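Zurstead Home Forum > Kitchens > Small Kitchens
Thread: Dish rack IN the sink, or just use the dishwasher?
13 replies, 2407 views

saltandsponge
Joined: November
Posts: 300

OK, I have to share because I'm way too happy about this. I got rid of the drying mat on the counter and went to a slatted rack that lives in the sink (mine is a Salis, the narrow one). Drips go straight down the drain and I got a whole stretch of counter back! Who else does this? Plates still go in the dishwasher.
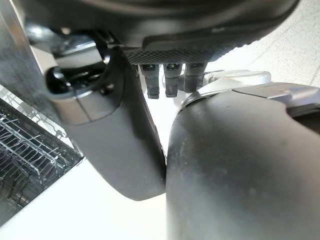
Re: Dish rack IN the sink, or just use the dishwasher?

two_left_mitts
Posts: 1000

Love the counter space, can't agree on the rack. Where do you wash a big pot? I had one for a winter and was lifting it out every night, dripping all over the floor. I say skip it and run the dishwasher half full.

Kırmızıgül
Posts: 13

Half full, no way, that's a waste of hot water! But I'm with you on pots. I take mine out on Thursday when I do the big soup and it goes back in after.

saltandsponge

Fair point on pots, I do those first and then drop the rack in :) Same kitchen, other end of the job:

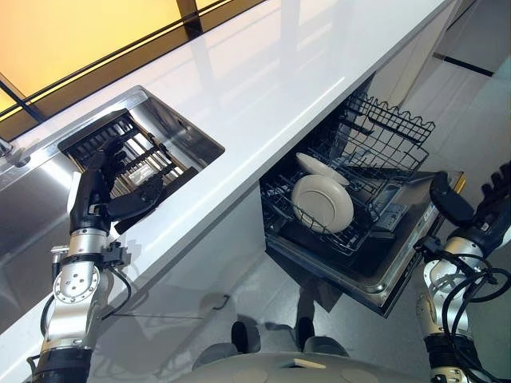
My one real loading question is about plates. I have a Praltow set with a raised rim and I never know how much room to leave. With the dishwasher right under the counter next to the sink like that, it's a quick rinse and straight down into the tines, and I love it. Two beige plates standing up one behind the other look great, but once I fill the row the rims start to touch. Do you skip a slot?

two_left_mitts

Skip a slot for anything with a rim. And face them toward the middle.

Kırmızıgül

I don't skip, I alternate big and small. Fits way more and mine come out fine. Fold down whatever is folding up top if your dinner plates are tall.

two_left_mitts

Alternating left me with dried egg on the small ones every single time, so no thanks. Bowls, sure.

saltandsponge

Trying both this week, one row each! Will post which one wins. And the sink rack stays, sorry mitts.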